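The bench log was kept in blue pen. Ayten Akbulut wrote on the left-hand pages and left the right for corrections.

Entry 65. Paper laid on the table. Clamp checked. Yellow piece, colour within tolerance. She underlined tolerance, then initialled it.
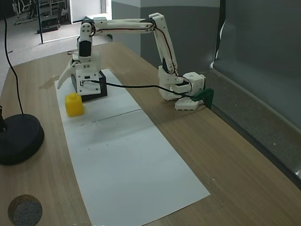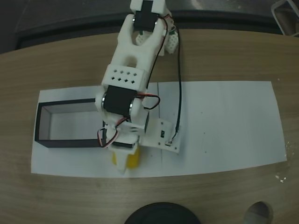
Phong Đinh
Fiction contributor

Her predecessor had reached entry 546 at Grukden before he transferred to Prarlow. His last line read: "Paper moved 300 mm toward window. No reason recorded." She had measured it twice -- the bench at Grukden had no window.

She capped the pen. Then she uncapped it and wrote, on the right-hand page, in the neat capitals reserved for corrections: REASON STILL NOT RECORDED. She dated nothing and put the kettle on.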